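Two grippers, one cardboard box

2019-03-24

I promised to say something about the Temora results once I'd got through the write-up properly, and I've now read it twice, the second time with a pencil. For anyone who hasn't been following: the claim is that you can teach a robot to clear a box of household odds and ends from demonstrations made with hand-held grippers, one in each hand, no robot present. You carry out the task, the devices record it, a policy is trained on the recordings, and the robot does the job in a home it has never visited.

I like the first half of that very much. I have spent enough hours steering an arm by remote control to know how slow it is, and how much the operator ends up thinking about the controls when they ought to be thinking about the task. With a gripper in your fist you simply reach in. Graham Penrose has been arguing for this since before I started the blog and I've stopped disagreeing with him.

My trouble is with the number. The headline score comes from 400 demonstrations, and the write-up treats that as if it settled something. Four hundred of what? If you read down to the collection notes, the scenes come from two rooms. The objects get swapped about, which is fair enough, but the box is always cardboard, always open, and always close to the person's body.
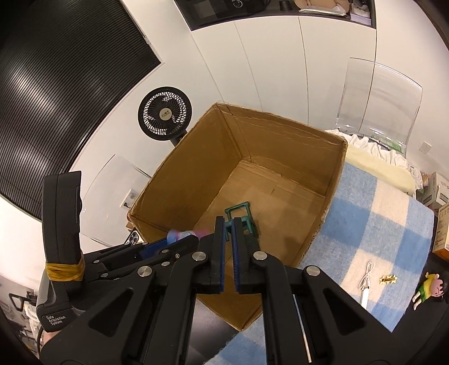
Reaching down into a container is a harder problem than picking from a flat surface, and the paper knows it, as there's a whole paragraph on how the fingers block the view of the thing they are closing on. Then the results table adds the box picks and the tabletop picks together and reports one figure. I wrote to Liam Clegg to ask for them separately. He was very decent about it and sent the split the same evening. I won't print it without his say-so, but I will say the combined figure flatters the box.

There is a second thing, which Phyllis Birkett spotted and I had missed completely. A trial counts as a success if the object leaves its starting place and stays in the gripper for 2 seconds. Putting it down again isn't scored. So a robot could lift a hair clip beautifully, fling it across the room, and get full marks. I'm not suggesting theirs does. I'd just like the rule to say it mustn't.

Neville Wainwright's defence is that everybody scores it this way, and he points at Guvik, which does. I don't find that much comfort. Guvik was tested on blocks. Blocks don't have handles, loops, caps or a cable that comes along with whatever was lying under it. Small mixed clutter on a soft cloth is where I'd expect a method like this to struggle, and it's where I'd want to see every failure listed, with a note of which object and which way up it was.
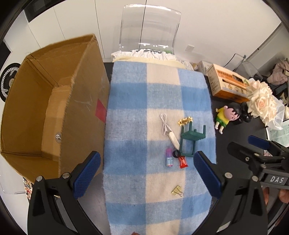
What I'd want before believing it

1. The box and table scores reported apart. The figures exist, so this costs an afternoon.

2. A third room, preferably one that none of the authors has been in. Ryan Hartley has offered his kitchen, and I can vouch for the state of it.

3. Eight people doing the demonstrating. As far as I can tell the present set comes from four, all of them members of the group. They know what a tidy recording looks like and they move accordingly. My mother would not.

4. A comparison with the same demonstrations cut in half. If the score hardly moves, the big number was never doing the work, and the interesting question becomes which recordings matter.

5. Placing scored as well as picking, even if it makes the table uglier.

Camenzind did something like the fourth of these last July and found the curve went flat much sooner than they'd hoped. It was a different task and I wouldn't lean on it too hard. Still, I'm surprised it isn't mentioned.

I've been told a longer version is coming, with the Kandach arm swapped in for the one they used. If the split scores are in it I'll happily write this post again with a better temper. Comments are open, and Neville, I know you're going to.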